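[okavance-chores] Re: Can two arms sort a laundry pile yet?
From: Greer Matheson
Date: 08/10/2023

On the list, Bennani wrote:
> I keep seeing clips of arms folding towels and I can't tell what is
> being claimed. Our shop does garment returns. The job is: pick up a
> soft item, find out what is pinned or tucked in it, take that off,
> flatten, fold, stack. A new hire does this on the first morning.
> Is there any setup that does the whole chain without a person
> standing next to it? I don't care how long it takes per item as
> long as it finishes.

Short answer: no, not the whole chain. Parts of it, under conditions I will try to spell out. I am leaving mobile platforms out, as your items come to a bench anyway.

Folding from flat is the part closest to done. If the cloth arrives spread out, face up, and is one of a small set of shapes, two fixed arms with parallel jaws will fold it and the result is good enough for a shelf. In the Taltdale trials in June we ran 222 attempts on rectangular cloths laid flat by hand and counted 20 that needed a person. Most of those were the jaws closing on two layers where one was wanted.

Flattening from a heap is much worse. Same arms, same cloths, dropped on the table from a fixed height: 122 attempts, 65 finished flat enough to fold. The failures are dull. The arms pick a fold that looks like a corner, lift, find it isn't one, put it down, and pick the same fold again. We stopped each attempt after a fixed number of regrasps, so given your "as long as it finishes" some of the failures might have come good in the end. I would not plan on it.

Small things lying on cloth are a separate problem, and for returns I think it is the one you should worry about. A plush flower or a round badge is easy to pick from a hard table. Put the same object on loose fabric and three things change. 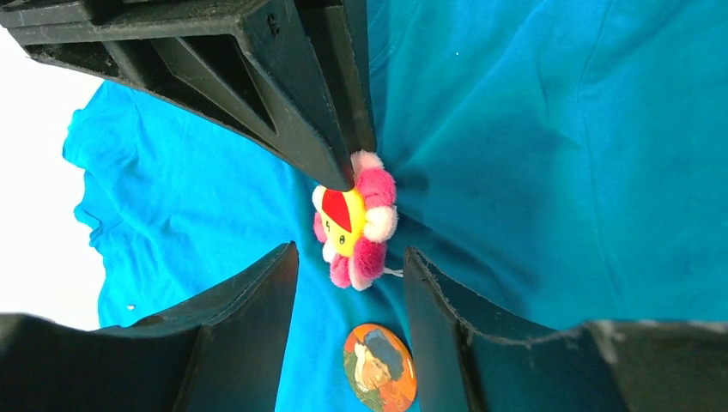
First, the support gives way. The usual approach is to descend until contact and close. On a table, contact is a clear signal. On bunched cloth the fingers push the fabric down and the object goes with it, so the height at which you close is a guess. Second, the jaws collect cloth along with the object. A plush toy is soft too, so jaw width tells you very little about whether you have toy, toy plus fabric, or fabric alone. Third, anything flat, such as a badge, has no side to grip. A person slides a fingernail under the rim. Long tapered fingers can do something like it if the rim stands proud, but on cloth they tend to dig in beside it.

Strings and loops deserve their own line. If an item has a cord, assume the cord will end up somewhere you did not model. We do not have a good failure count for this because we did not log it separately, which was a mistake.

Wrist cameras help with all of this up to the moment of grasp. After that the fingers and the gathered cloth hide most of what you need to see, and you are relying on the overhead or side view, where a small item is a few dozen pixels wide. Troso's notes from last year recommend fusing both views and I agree with the recommendation. It raised our grasp rate on the plush items. It did nothing measurable for flat ones.

As for pins, I have no data and would keep them away from the machine. Opening a pin is a two-handed job that depends on feel, and our jaws have no tactile sensing.

On throughput, even the flat fold is slower than a person by a wide margin. Where two arms work the same cloth, the grippers spend a lot of their time close together over the middle of the table, and the planner slows both of them to avoid contact. Teleoperated, the same hardware is quicker, which suggests the limit is mostly in the software.

If you want to try it regardless, I would have a person empty and spread each item, then hand it to the arms for folding only. Cable routing matters more than I expected for unattended running, so leave enough slack for the full reach of each elbow.

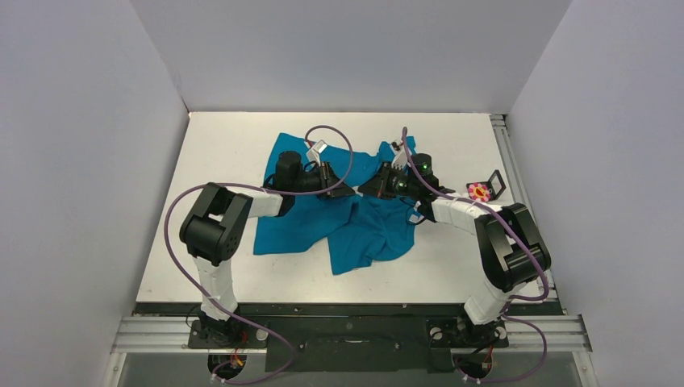

Bennani replied that folding only was the one step the shop could already do in a few seconds, and asked whether the regrasp limit could be lifted for a longer unattended run overnight.

It can. The limit is a single parameter. I would put a time cap on in its place, or one bad heap will hold the bench until morning. I can rerun the heap set that way on the same cloths and post the log to the list. Please send me the sizes of your most common items so I can add two or three that are closer to your case. Sleeves would be useful. We have not tried anything with sleeves.

Greer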